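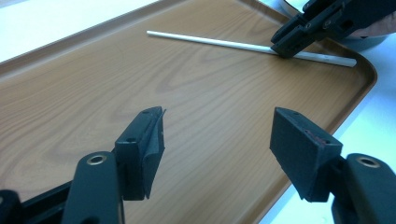 1/ Gripper pad day! Two hand-held grippers, one tray, one long skinny white rod. I've been putting this comparison off since April and finally cleared the bench for it.

2/ The contest is the Bresix pads that shipped on our hand-helds against the stretchier Gendier ones I ordered on a whim. Same bodies, same linkage, same jaw travel. Only the bit that touches the object changes.

3/ Rod first, because rods are mean. A block you can grab badly and get away with. A thin round thing lying flat on a tray wants to roll, and if one fingertip lands a bit ahead of the other you just chase it towards the rim like a shopping trolley with a dud wheel.

4/ In that first photo the far gripper has it clamped near one end, right down against the tray, while mine is still sitting open. The plan was one gripper pinning an end and the other coming in for the pickup. Much harder to coordinate than it sounds, you keep wanting to look at both hands at once!

5/ Scores for the rod, out of 25 tries each: Bresix 22, Gendier all 25. I was barracking for the Bresix (I've already paid for a drawer full of them) so that stung a bit.

6/ Couple of you asked about the camera. It's on a Shih bracket, tilted so both fingertips are always in view. I had it lower last time and lost the tips every time the jaws closed, which made the footage pretty useless for working out why a grasp slipped.

7/ Oh and the tray. I love a woodgrain print for this — all those swirls and knots give the tracking something to hang on to. Our plain white tabletop washes out under the overheads and the pose estimate wanders off for a little holiday. 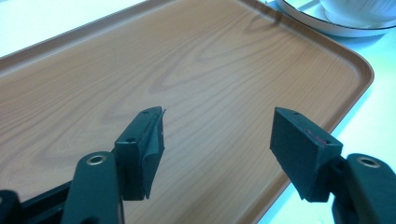 8/ Now the bad news, which is pad edges. Look at the left fingertip. The corner has peeled and there's a loose flap hanging down the side. Right one's got a pinkish smudge along the top edge as well, so I'll be wiping those down before the next lot.

9/ A flap like that bugs me more than a missed grasp. It can fold under when the jaws shut and then you're holding the object on a lump of pad instead of a flat face. Fine for a bowl, hopeless for a rod.

10/ Things I'm trying: a dab of contact glue under the corner, and wrapping the pad so the seam sits on the back of the tip. The seam on the back is fiddlier to fit, allow yourself a cuppa per finger.

11/ Someone at Skullolik told me they just treat pads as consumables and swap them every 100 grasps. Tempting! I got to 82 on one pair before I stopped trusting them, so their number doesn't seem silly to me.

12/ Next up is crockery — plates and bowls, where the rim thickness changes everything. If you've run soft pads on glazed stuff, tell me what you used and how long the edges lasted.

Posted 05/08/2021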